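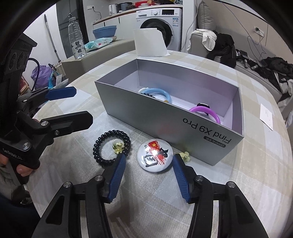

A round white pin-back button with a red flag and the word "CHINA" on it.

Where a Table Was Made Tells You Less Than You Think

I have sold furniture for a good part of my working life, and the question I hear most in the showroom is about country of origin. People pull out a drawer, look at the underside, find a sticker, and make up their minds. If the sticker names a country they like, the drawer goes back in gently. If it names one they don't, they let it drop.

I understand the habit. A label is quick to read and the joints in a chair are not. Most of us buy a dining table two or three times in our lives, so we never get much practice, and the label feels like a fact we can hold on to. My complaint is that we ask it to answer questions it can't answer.

Take the word "made." A dresser can be cut in one country, finished in a second and put together in a third. The sticker will usually give one name. Our store carries a line called Broteo, and the bed frames in that line have slats from one supplier, hardware from another and upholstery from a third. When a customer asks me where the bed comes from, I can give a short answer or a correct one. I have started giving the correct one, and it takes a few minutes.

Then there is the matter of quality, which people assume follows the flag. I once had two sideboards side by side on the floor. One came from Wulilham, a small workshop a half day's drive from us, and it was priced at $1,396. The other was imported and cost a good deal less. The imported piece had dovetailed drawers and a solid back panel. The local piece had stapled drawers and a back you could flex with your thumb. I still sold the local one first. The buyer read the tag, nodded, and never opened a drawer.

Wulilham has made better things than that sideboard. Their benches are excellent and I have one at home. A workshop can do fine work in April and rush an order in the fall, and the same goes for a factory with a thousand people in it.

The usual reply is that buying close to home keeps jobs close to home. I think that is a fair reason, and I would like to see people give it openly. If you want to pay more so that somebody in your own county can keep running a lathe, say so and do it. It is your money and a decent use of it. What bothers me is when stores take that good feeling and sell it as proof of strength or long life. The price tag talks about heritage and the drawer bottom is still held on with staples.

Stores are the ones at fault here, mine included. For years our spring sale was built around origin. We hung flags over the sofas and moved the Vundunov recliners to the back wall, though they had fewer returns than anything else we stocked. We did well that season. By the next winter we had taken back 9 of the sofas for sagging seats. The recliners were still fine.

I would rather see a tag that tells me what the frame is made of, how the corners are joined, how dense the seat foam is, and how long the store will stand behind it. That comes to four lines. It would fit on the cards we already use. Głowacki, the one supplier we have that prints all of it, does so on a plain card tied to the leg, and customers do read it when it is there. They ask better questions afterward too. A woman buying a desk last year asked me whether the runners could be replaced, and I had to go look.

Country of origin should stay on the card. People have reasons for wanting to know, some of them to do with wages and safety rules and how far a thing has been shipped. Those are serious matters, and a single country name doesn't settle them either. There are good employers and bad ones almost everywhere, and a table that traveled by ship may have been followed by a long ride in a half-empty truck.

If you are shopping soon, spend around 6 minutes with any piece before you look for the sticker. Sit in the chair and lean back hard. Push on the corner of the table. Take the drawer all the way out and set it on the floor. Ask who fixes it if it breaks, and where the parts come from. A salesperson who can't tell you should be willing to find out, and if they aren't, there is another store down the road.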